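Chapter 4
Input Delay and the Feel of a Hit

Wednesday draft. By the course author

Start with a button. Player presses it, fighter on screen throws a punch. Simple. Except there is a gap between the two, and the whole chapter lives in that gap.

Go back to Skeltitance, the two-button fighter from Chapter 3. You built the move list there. Now you have to make it feel like something. Most first builds don't. Students hand in a game where every move works, every hit box lines up, and playing it is like punching through wet sand. Usual cause: delay. Sometimes the cause is animation that only looks like delay. We need to tell them apart before fixing anything.

4.1 Where the time goes

A press travels through a chain. Controller, operating system, game loop, game logic, drawing, display. Each step holds on to it for a moment. Your code owns the middle of the chain and nothing else, so measure the middle first.

At 60 frames a second, one frame lasts a bit under 17 milliseconds. Three frames of delay is close to 50. Casual players may not name it, but they'll say the game is "heavy." Strong players will name it, and tell you the number.

Common places a frame gets lost:

- Input read at the end of the loop instead of the start. Costs a full frame. Very common in student work.
- Input copied into a buffer, and the buffer checked before the copy. Same cost.
- Drawing queued too far ahead. Check the engine settings.
- A menu layer left running during the match, eating the press and passing it on late.

The Dillberg build on the course disk has all four. Find them before you read 4.3. Don't skip this, the lab assumes you did it.

4.2 Startup is not delay

Every move has three parts: startup, active, recovery. Startup is the wind-up, before the attack can hit. A heavy kick with 19 frames of startup is slow on purpose. The fighter should begin to move right away, though. If the knee lifts on the next frame, players read the kick as slow and strong. If nothing happens and then the kick comes out fast, they read it as broken, even when the total is the same.

So, rule for this chapter: show something on the first frame you can. A shoulder dip, a shift of weight. Even a small change in the pose will do.

Recovery matters too but it has its own chapter (7).

4.3 The buffer

Players press early. They see a gap coming and hit the button before the fighter is free to act. Without a buffer the press is thrown away and they blame teh game. With one, the press is held a few frames and used when it can be.

How long to hold it? Too short and it does nothing. Too long and fighters throw punches the player has forgotten asking for. Start at four frames. Test. Change it by one at a time, not by five.

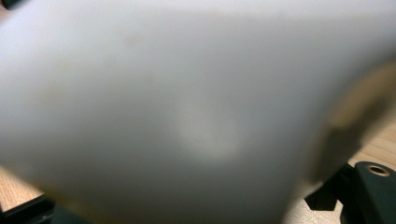 Keep the buffer seperate from the move list. In the Egger sample they are tangled together in one file, 409 lines, and changing the hold time also changes which throws come out. Hard to test, harder to explain to a partner. Pull them apart first and then tune.

One more warning. A buffer hides delay, it doesn't remove it. Fix 4.1 first.

Before you go on

Key terms: startup, active frames, recovery, input buffer, polling.

Bring a working copy of Skeltitance to the lab, with the frame counter on. The log should keep the last 900 frames, so 15 seconds of play. Worksheet is worth 40 points.

Related
Chapter 3: Move Lists and Hit Boxes
Chapter 5: Hit Stop, Shake and Sound
Chapter 7: Recovery and Punishing Mistakes
Lab notes: reading a frame log

Botness Course Books | Contact | Copyright Botness, all rights reserved | Back to top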